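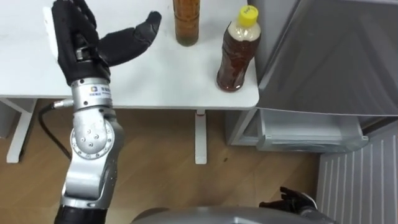
Vangelis Gavalas wrote in to tell me a table is for putting things on, and that if I want bare surfaces I should go live in a showroom in Tamthorpe.

Fine. But putting things on and leaving things on are two different jobs. A bottle comes to the table because somebody wants it. Then it stays. A week later there's another one next to it, and now you have a collection, and people start eating around it.

My rule at home — clear it every night, all of it, before the lights go off. Takes me 3 minutes. Bottles back on the shelf, cloth over the top, done. My brother-in-law thinks this is a sickness. He paid 430 for a white table and I have not seen the middle of it since February.

White tables are the worst for this, by the way. Everything shows, so you'd think poeple would clear them more. They clear them less. They get used to the shapes.

And no, a tray doesn't count. Vangelis suggested a tray. A tray is clutter with a permit, and then you have to dust the tray too. Put the bottle away. The cabinet is right their.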